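Ticket 7 – Short en jean délavé, taille élastique : taches pâles sur les deux jambes
Catégorie : textile / tri et pliage
État : résolu

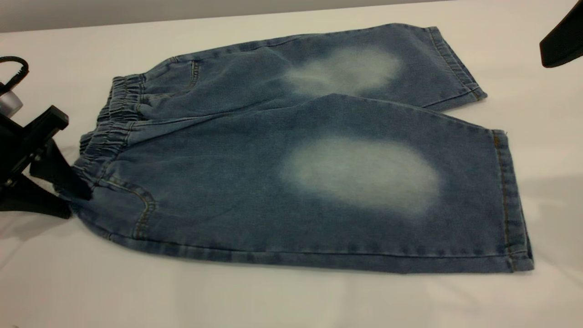 Réponse de l'atelier Droseo : avant de parler de javel, regardez si les deux zones claires tombent à la même hauteur sur chaque cuisse. Sur un délavage d'usine, les bords sont flous et il reste souvent un peu de bleu dans le blanc. Une éclaboussure donne plutôt des points nets, placés n'importe où.

Demande initiale
Short en denim bleu clair, surpiqûres ocre doré, revers cousus du même fil. Arrivé au tri avec un lot d'été de la boutique Jalali, presque 200 pièces. Une zone blanchâtre sur chaque jambe. La fiche du lot indique « article taché, à déclasser ». Deuxième problème : la pièce ne tient pas dans le gabarit de pliage, la taille froncée fait une bosse et la pile penche.

Matériel et produits
Table blanche, gabarit Rornel, détachant Zolorthorpe (non utilisé au final), fer vapeur.

Journal

9 h 40 – Pièce à plat, une jambe chevauchant en partie l'autre. Les deux zones pâles ont des contours fondus. Celle de la jambe la plus proche est la plus claire, avec quelques filets bleus à l'intérieur.

9 h 55 – Short retourné sur l'envers. Pas d'auréole, pas de fibre amincie au toucher. Frotté avec un chiffon blanc humide pendant 2 minutes : un peu de bleu sur le chiffon, rien d'autre.

10 h 10 – Comparé avec un autre exemplaire du même modèle, taille au-dessus. Mêmes zones claires, à la même place. C'est le délavage d'origine. Détachant rangé.

10 h 30 – Essai de pliage habituel, en deux puis en trois. La ceinture élastique se retrouve au milieu du paquet et le dessus bombe. Pile instable à partir de 12 pièces.

10 h 50 – Nouvel essai : une jambe rabattue entièrement sur l'autre, poches alignées, fourche rentrée, puis les revers remontés jusque sous les fronces. Paquet plus plat. En alternant le sens – ceinture à gauche, ceinture à droite – la pile ne penche plus.

11 h 15 – Coup de vapeur sur les plis des jambes, sans appuyer. Ne pas passer le fer sur l'élastique, la première pièce repassée à cet endroit a gardé des faux plis dans les fronces.

Question complémentaire à Droseo
Faut-il refaire l'étiquette de toutes les pièces du lot marquées comme tachées ?

Réponse de l'atelier Droseo : seulement celles de ce modèle. Pour les autres, contrôle sur l'envers une par une. S'il y a une vraie décoloration, le bord est presque toujours plus marqué et on ne la retrouve pas sur l'autre jambe.

Résolution
Mention « taché » retirée de la fiche, remplacée par « délavage cuisses, origine ». Short remis en rayon au prix normal. Consigne de pliage ajoutée au classeur de la table, page des tailles élastiques.

Reste à faire
Demander à Jalali la liste des modèles délavés avant le prochain envoi. Le gabarit Rornel est un peu étroit pour les grandes tailles, à revoir en novembre avec la commande de fournitures.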